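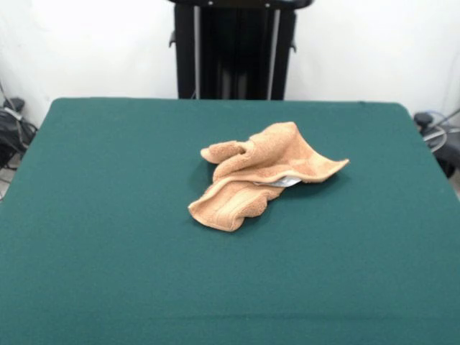
She had the kettle on before I'd found my notebook, and for the first while we talked mostly about the magpies. It was 22 years ago that she took over the laundry at Hakala, the guesthouse on the hill road, and she still talks about her first February there as if it were last week.

"Fifty-one beds, and the water so hard you could nearly chew it," she said, laughing. "I'd hang the towels out in that heat and they'd come in like boards. A lady asked me once if hers was for drying or for sanding!"

Half the powder and a good slosh of white vinegar in the rinse was what she settled on, after a lot of trial and a few ruined loads (she is still cross about a set of apricot bath sheets). She gives every towel a hard shake before it goes on the line, and another when it comes off.

"People drown them in softener, the poor things, and then wonder why they won't soak anything up. My mother never owned a bottle of it, and her towels lasted 18 years." 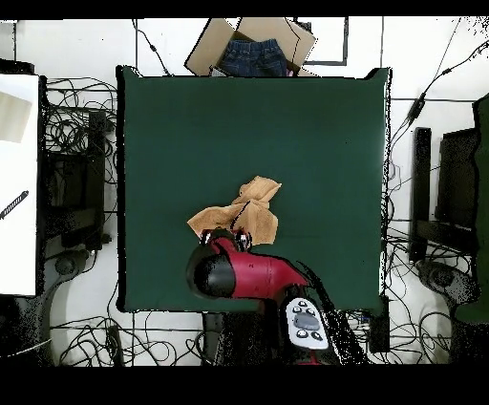 My neighbour on Zostine Street, when I passed all this along, reckoned that vinegar was fine now and then but hard on the rubber seals, and that she'd sooner use washing soda and be done with it. I took that back up the hill the following week, with a lemon slice as a peace offering.

"Well, she can come and do my whites, then," was the answer, and she cut the slice in two.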